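Muteo Home Laundry System – User Guide
Section 4: Folding on a Bed or Other Soft Surface
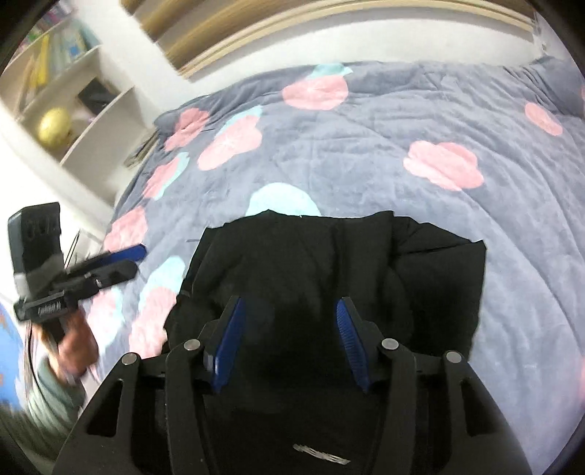
Page 11

A bed gives you more room than most tables, and a large garment can be laid out on it in full. Soft bedding also moves under your hands. The steps in this section apply to shirts, sweatshirts, light jackets and other tops. For pants and skirts, go to Section 5.

Before you start

Make the bed and pull the top blanket toward all four corners. Long wrinkles in a plush blanket can stay as they are, but push down any raised ridge in the area where you plan to fold.

Check the care label of each garment. Items marked "dry flat" must be fully dry before folding.

CAUTION: Plush blankets shed. Dark clothes pick up pale fibers quickly. Keep a lint roller within reach, or spread a clean cotton sheet over the blanket first.

Laying out the garment

1. Put one garment on the bed at a time, near the edge you are standing at.

2. Find the neck and turn it away from you. With black clothing, folds and seams are hard to see, so feel for the collar with your fingers.

3. Look for any part that has doubled over on itself. The upper corners are the usual place. Lift the corner, open it out and lay it flat again.

4. Hold the two bottom corners and pull gently until the soft folds down the middle are gone. Do not pull on knit fabric.

5. Smooth the cloth with a flat hand from the center out to each side.

6. Remove lint and loose threads, including along the top edge.

Note: If the fabric slides when you smooth it, work with one hand and hold the neck in place with the other.

Folding

7. Place the Flitwood folding board (part no. 351) on the back of the garment, just under the collar. Turn the garment over first if the front is facing up.

8. Fold one side in over the board. Lay the sleeve straight down along the fold.

9. Repeat on the other side.

10. Bring the bottom edge up to the collar and slide the board out.

11. Turn the folded garment face up and move it to the shelf or drawer. Piles left on a soft bed lean and come undone.

CAUTION: Do not kneel or lean on the board while it is on a mattress. It can crack.

Thick garments

Skip step 10 for padded or fleece items. Fold them in thirds from the bottom – a single fold will spring open. The Rewi storage bag (part no. 158) holds one thick item or two thin ones.

Blankets

The board is not suitable for blankets. See Section 7 for folding a large blanket with two people.

Replacement boards and bags can be ordered from Inormont Parts, catalog page 500.

Text: Rangi Kereama. Revised February.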